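Notebook, print room – 10 February 2026

Zolham show, portrait series. Continued from January. Present: Leitner, Honda, self (N. Pasaribu).

Second proofs back from Harms this morning. Blacks still block up below the third step of the wedge. Switched to the Trimum matte profile and re-ran two sheets.

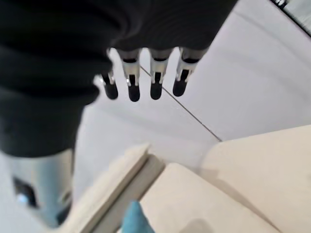
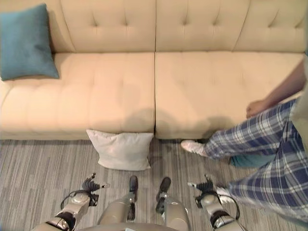

Top: wrist view, fingers down. Bottom: beige sofa, teal pillow at the far left.

Sheet 1: perceptual intent, no black point compensation. Shadows open, skin too flat.
Sheet 2: relative colorimetric, compensation on. Better separation in dark cloth. Slight green cast in the midtones under the booth lamp, gone in daylight. Use this one.

Edition stays at 100. Paper on hand is 500 sheets, enough for the edition, the proofs and the press set.

Captions: Szczepańska wants the sitters' names left out of the wall text until releases are signed. Two still outstanding. Kleinschmidt has the forms and is chasing.

Drollis frames arrived with the wrong rabbet depth – mat plus glazing will not seat. Sent measurements back. Do not cut mats yet.

To do: re-linearize after the ink swap, reprint the step wedge, let it dry overnight before reading.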